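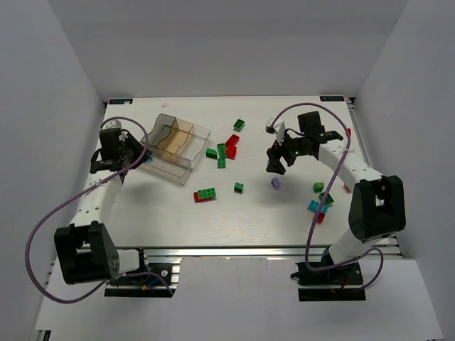
Burketikの双腕セットでブロック仕分け中。紫のケーブルが今回の主役です。

# Burketik 双腕アームセット レビュー:腕はいい、ケーブルがつらい

6/19/19 更新

1月に使い始めてからずっと「そのうちレビュー書きます」と言い続けていたBurketikの双腕セット、ようやくまとめます。先に書いておくと、いいところもたくさんあるんですが、今回はほぼ故障の話です。すみません、でも買う前に知りたかったのはこっちなんですよ……!

うちの用途は、テーブルに散らばったおもちゃのブロックをつまんで、透明なケースに入れていくという地味な作業です。アーム本体がBurketik、台と前側のアルミレールがKirdale、動かすソフトがPanasiuk、非常停止スイッチがNelilettiという寄せ集め構成。メーカーがばらばらなので相性を心配していたのに、組み立て自体はすんなりいきました。レールに黒いプレートをボルトで留めて、そこに腕を載せるだけ。説明書の図が小さくて老眼にはきびしかったけど、そこはまあ許します。

## 最初の印象はとてもいい

動きはなめらかです。肘のモーターまわりがごつくて、届いたときは「でかっ」と声が出ましたが、動かしてみると思ったより静かで、夜でも気兼ねなく回せます。グリッパーの指は先が細くなっていて、ブロックを横からはさむのが得意。寝かせて置いてあるブロックなら、かなりの確率で一発で取れます。小さいのがぽつんと1個だけ立っているような場合はちょっと苦手で、つつくだけつついて倒して終わり、なんてこともよくあります(それはそれで見ていて楽しい)。

左右の腕が同じつくりなので、片方で調整した値をもう片方に写せるのも助かりました。右だけ少しクセがあって、手首の原点を取り直す必要がありましたが、5分もあれば終わる作業です。

## で、落ちるんです

問題は長く回したときに出ました。連続運転を始めて40分たったころ、右腕が作業の途中でかくんと力を失って、肘から先がテーブルに落ちました。けっこうな音がします。コーヒーを吹きました。

ブロックを1個はじき飛ばしただけで済んだものの、あの下に手を入れていたらと思うとぞっとします。それまでは動作中にブロックを並べ直すのを平気でやっていたんですよね。本当によくない。この日から、腕に電源が入っている間は台に手を出さないことにしました。

ログを開いたら、通信エラーの行が2,326行。スクロールしてもスクロールしても同じ文言で、目がチカチカしました。エラーはすべて右腕の手首側から出ていて、左腕は1行もなし。最初はPanasiukの設定を疑って、通信周期を落としたり、バージョンを戻したり、丸2日つぶしました。結果、どれも関係なし!

## 犯人さがし
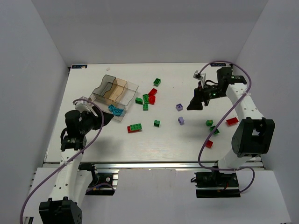 ケーブルの取り回し、これに尽きます。Burketikのケーブルはやや硬めで、長さに余裕をもたせてあるのですが、その余った分が腕の外側で大きく輪になるんです。右腕を見てもらうと、手首の上でぐいっと弧を描いて、前腕と肘の前を斜めに下り、台の手前の端で曲がってから、根元の右でまたくるんと輪を作っています。前腕の横に白っぽい結束バンドが見えますが、留める位置が悪いと、手首をひねるたびにコネクタのほうへ引っぱりの力が逃げていきます。うちの場合、コネクタがほんの少し浮いて、それで通信が切れていました。

試しに運転を止めて、電源はそのまま、遠くから棒でケーブルをちょんと押してみたら、見事にエラーが再現しました。あの瞬間は、腹が立つより先にガッツポーズです。

ちなみに手首にある緑のランプ、あれは当てになりません。うちの個体では、通信が切れて腕が落ちたあとも平然と光っていました。通電しているかどうかを示しているだけのようで、説明書にも詳しい記載が見つかりません。緑だから大丈夫、と思って近づくのはやめましょう。私は近づきました。

## 落ちかたのほうが問題だと思う

ケーブルがゆるむのは、私の留めかたにも原因があるので半分は自業自得です。でも、通信が切れたときに関節の力がいきなり抜けるのはどうなんでしょう。せめてその場で踏ん張るか、ゆっくり下ろしてほしい。初期設定が「即脱力」になっていて、変更項目はPanasiukの設定画面の奥の奥、「詳細」の中の「互換」というタブに隠れていました。なぜそこに……。

設定を「保持」に変えたら、通信を切っても腕はその姿勢で止まるようになりました。ただし電源そのものが落ちたときは、やっぱり落ちます。モーターにブレーキが付いていないからです。だからNelilettiの非常停止も、つなぐ場所には注意が必要です。モーターの電源を直接切る配線にしていると、止めようとして押したボタンで腕が落ちてきます。うちがまさにそれでした。押す前に腕の下を見る、というのをクセにするまでは、押すのが怖かったです。

ボタンの押し心地はいいですよ、かちっとしていて。戻すときにひねる力が少し要るので、手が小さい人は両手でどうぞ。

## いまの対策

やったことはたいして多くありません。

- 手首のコネクタのすぐ近くでケーブルを一度固定し、そこから先に小さなたるみを残す
- 前腕のバンドはゆるめに。ぎちぎちに締めると手首側が突っぱる
- 運転前に手首を左右いっぱいまで手動で回して、ケーブルがどこかに引っかからないか見る
- 通信断の動作は「保持」に変更
- 大きな輪になった部分がブロックに触れないよう、手前側に作業物を置きすぎない

最後のは地味に効きます。動いているうちにケーブルがブロックを引きずって、カメラの認識が狂うことがあったんです。取りに行った先にブロックがない、グリッパーが空をつかむ、もう一度行く、またない。これをずっと繰り返していて、見ているこっちがせつない。

対策してから492回つかみ動作をさせて、脱力は起きていません。エラーの行もなし。まだ夏の暑い部屋では試していないので、そこはまた追記します。

## サポートのこと

Burketikに問い合わせたら、返事は早かったです。ただ中身は「ケーブルの固定をご確認ください」のひとことで、ええ、それはもう確認しました、という感じ。ランプの意味と初期設定についても質問したのですが、そちらはまだ返ってきていません。Kirdaleのほうは、レールのボルトの締め具合を聞いただけなのに、やけに丁寧な図を送ってくれて好印象でした。

## 買っていい?

動きの質は、この価格帯ではかなり好きです。遊びにも、まじめな実験にも使えると思います。ただ、箱から出してすぐ長時間回す使いかたはおすすめしません。最初の1日はケーブルの取り回しと通信断の設定だけに使うつもりで。小さいお子さんのいる部屋に置くのは、私ならやめておきます。

評価は5点満点で3.5点。初期設定の「即脱力」が直ったら4.5点に上げます。Burketikさん、見ていたらお願いします!

次は左腕も同じ留めかたに直します。結束バンドが切れたので、まず買い物から。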